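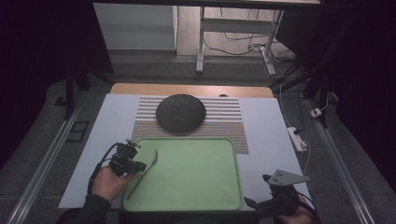

Rurkbridge Robotics Club, Manipulation Group

Thread: Handheld demos for table setting

firkden_fan
131 demos done with the two handheld grippers and I'm thrilled!! Trained on the lot in February, and the policy got the fork onto the placemat in every one of 20 trials. No arm needed for collecting, which I love.

tinesup
Great, but was it the same tray position each time? Then I'd call it memorizing.

firkden_fan
Fair! We did move the tray and mat between demos, just not far. The wrist view is what helps most, I think, because the fork and the fingers 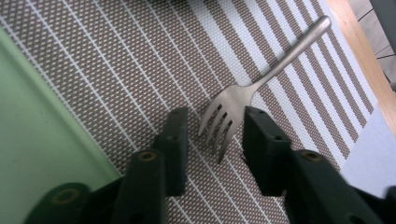 stay close together in it, so small slips get corrected early.

hustley
Disagree, I'd credit the head camera. Try dropping it and retrain.

firkden_fan
Ooh, yes, running that next. 2 seeds each.
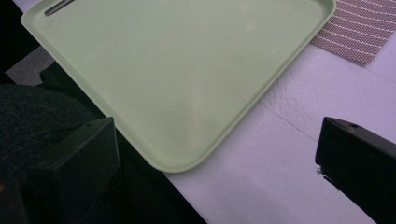 Wrist view, tray corner between the fingers

tinesup
Get to 500 demos before you drop anything.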